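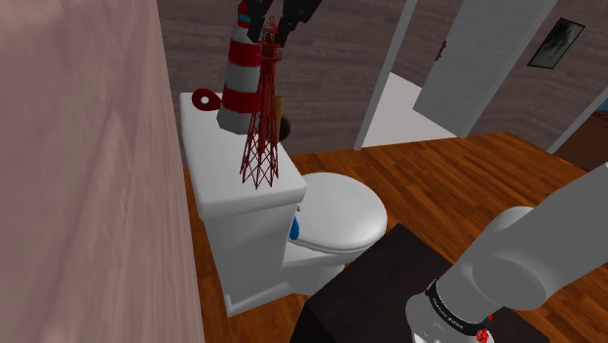
Ignacio Sotomayor
Le joint de cloche, je le changerais avant le flotteur. Chez moi le compteur tournait la nuit, 200 litres par jour, et c'était lui.

bastden30
Pas d'accord. Si l'eau passe par le trop-plein, c'est le flotteur qui est réglé trop haut.

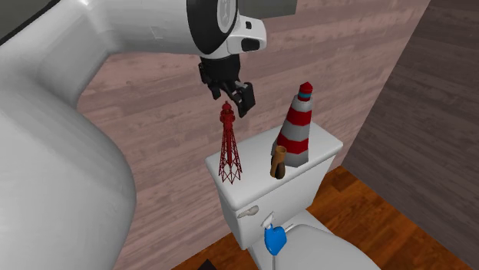 marlou11
Il faut couper l'eau de tout l'appart pour changer le joint ?

bastden30
Le robinet d'arrêt du WC suffit, puis tu vides le réservoir.

Ignacio Sotomayor
Sauf s'il est grippé. Le mien l'était.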